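My grandmother used to say that a head without a hat is a house without a roof. I was thinking of her this January, when I walked the coast track near Kerker in the full sun and my nose changed its colour for one week.

## What I learned about the sun

In my first country we look for the sun. In Australia you must hide from it a little – my neighbour Femi Wike explained this to me very seriously on my second day. He puts on sunscreen before breakfast, also when it is cloudy. I laughed then. I do not laugh now.

The track is 8 kilometres and there is almost no shade until the Slaoui bridge. I carried 500 millilitres of water and it was finished before the halfway sign. Next time I will take 2 litres.

A cap is good for the eyes, but it leaves the ears and the neck to burn. For long walks I now prefer a wide brim.

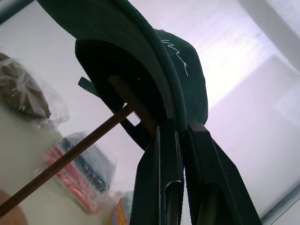
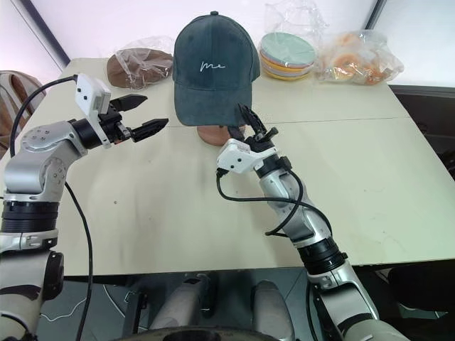 ## Next walk

Femi wants to try the Itora loop in the cooler months. I said yes, if we start early and he brings the mandarins.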